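Workshop notebook, football collection, object conservation
January, started 8.40

Carried on with the Gradholm loan. Both leather match balls came out of the crate yesterday afternoon and have been sitting in the store overnight to settle. Humidity was steady when I came in, so I went ahead with the older one first.

Ball 1. Laced, eighteen panels, tan leather gone dark along the seams. The bladder has perished and stuck to the inside in one place near the lacing slit. I am leaving it alone. The lace is a later replacement, waxed cotton, and somebody has tied it off with a knot that sits proud of the surface. Logged as is. Dry brushed all panels, then a low vacuum through mesh. Plenty of grey dust out of the stitching, very little off the faces. The signatures are in two different inks. The blue has faded badly and the black has not. No wet cleaning anywhere near either of them.

Ball 2. Better shape, worse surface. Old dressing has gone white and waxy across the lower panels. Tested a patch beside the valve with a dry swab, then a slightly warm one. The warm one lifted the bloom without pulling colour. Did the one panel and stopped there. Want to see it again after a night in the store before doing any more.

Gradholm's paperwork gives the gate for the match as 1,581. The programme in our own boxes has no figure at all, so the label text should say where the number comes from. I have put a note on the object record. Their list also calls both balls "match used". I can see scuffing on Ball 1 that would fit. Ball 2 I would not like to say, and I have asked them what they are going on. 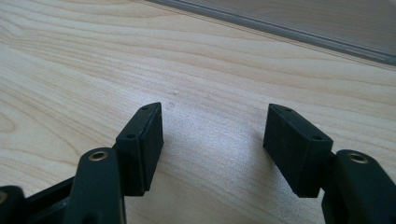

Bench top, wood grain.

Mounts. The Cerora rings arrived, 20 in the box as ordered. Tried one under Ball 1 and it holds well, but the inner edge is sharper than on the last lot. It needs a strip of felt before anything leather goes on it. Cut one strip, too narrow, cut another a bit wider and that sat properly. Template is in the top drawer in the envelope marked rings.

The Tuominen case is still a problem. The door drops slightly when it is opened fully, and the seal catches on the bottom left corner. It closes if you lift as you push. I don't want either ball going in until the hinge has been looked at. Shirts can stay in their drawers until then too.

Boots. Only had time for a quick look. The left has lost two studs, and the nails are rusted where they come through the insole. Padded the toes with acid-free tissue, loosely, and put them back. The box needs to be deeper, as the lid is resting on the ankle of the right boot.

15.20. Fisach rang about the printed labels. They can match the cream card we used in the last display but want the final wording before they cut anything. Told them the gate figure is still being checked.

To do
Look at Ball 2 test panel first thing
Felt for the rest of the rings
Chase hinge
Deeper box for boots
Photograph Ball 1 lacing with scale, both sides
Wording to Fisach once Gradholm have answered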